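Lilcombe Scalp Steamer, User Guide
Section 4: First Use and Weekly Care

Read this section before you fill the tank. Much of what you may have read about steaming hair comes from people selling steamers. We sell one too, so weigh our advice accordingly. Steam softens the hair shaft for a while and helps conditioner spread. We have seen no good evidence that it makes hair grow faster, "opens" the cuticle for good or removes toxins, whatever those are supposed to be.

Before you start

1. Set the steamer on a flat, hard surface at chair height.
2. Fill the tank with distilled water to the lower line. Tap water works, but expect scale within weeks.
3. Do not add oils, herbs or rice water. The claims for them are thin, and they clog the nozzle.

Steaming

4. Wash your hair and squeeze out the extra water.
5. Apply a plain conditioner from mid-length to ends. Price tells you very little.
6. Lower the hood and press Start. Let the first burst of steam clear before you lean in.
7. Steam for 30 minutes at most. Longer sessions are popular online. Our tester, Ans Verschueren, tried them for all of May and could feel no difference.
8. Switch off, lift the hood away from your face and rinse with cool water.

CAUTION: Steam burns. Stop at once if your scalp stings. "Tingling means it's working" is not a medical finding.

CAUTION: Do not steam over fresh relaxer, bleach or broken skin.

Note: If your hair feels limp or gummy, skip the next 2 sessions. Whether this is "moisture overload" or just leftover conditioner is still argued about. Either way, a break costs nothing.

After steaming

9. Let your hair dry most of the way before covering it. A knit hat can rub at the hairline and snag fragile ends. Satin linings may cut friction, though the packaging tends to promise more than that.
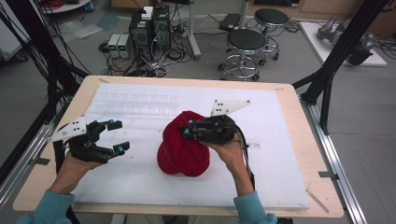

Fig. 4-1. Red knit beanie.

10. Empty the tank. Leave the cap off overnight.
11. Wipe the hood with a soft cloth. No bleach.

If the Descale light stays on after cleaning, write down code 1006 if it shows and contact the Hultard service desk. Do not buy the descaling kits sold for other steamers. Plain white vinegar, diluted by half, did the same job on our bench.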